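Photo account check before mass delete – Nonden app, shared team account
Checked by: Meifang Tian. Second reader: Erhan Bayram.
Date: October 24, 2026

1. Backup copy exists outside the app. OK.
Comment: 3,196 files in the backup, same number as in the account.

2. Trash keeps deleted photos for 30 days. OK.
Comment: In February it was only 7 days, so please read the setting again each time.

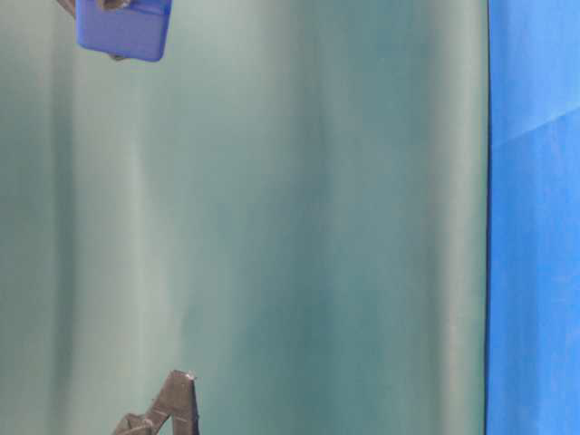
3. Two-step login is active for all members. NOT OK.
Comment: Zeyu Hao still enters with the password only. I wrote to him and he will change it this week.

4. Old share links are closed. PARTLY.
Comment: Almost 20 links were still open. I closed the ones to Testeo – the others Akash Bhatia must confirm.
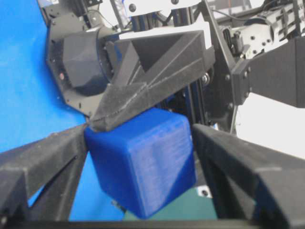 5. Albums have correct names and tags. PARTLY.
Comment: The automatic tags are not enough for us. A close photo like the one with the blue cube held between two black fingers should have at least "cube" and "gripper", or the search will not find it later. Yiran Song will add the missing tags by hand.

6. Location data is removed from public albums. OK.
Comment: Tested on the Holoda album from phone and from browser.

Result: do not start the delete until points 3 and 4 are closed.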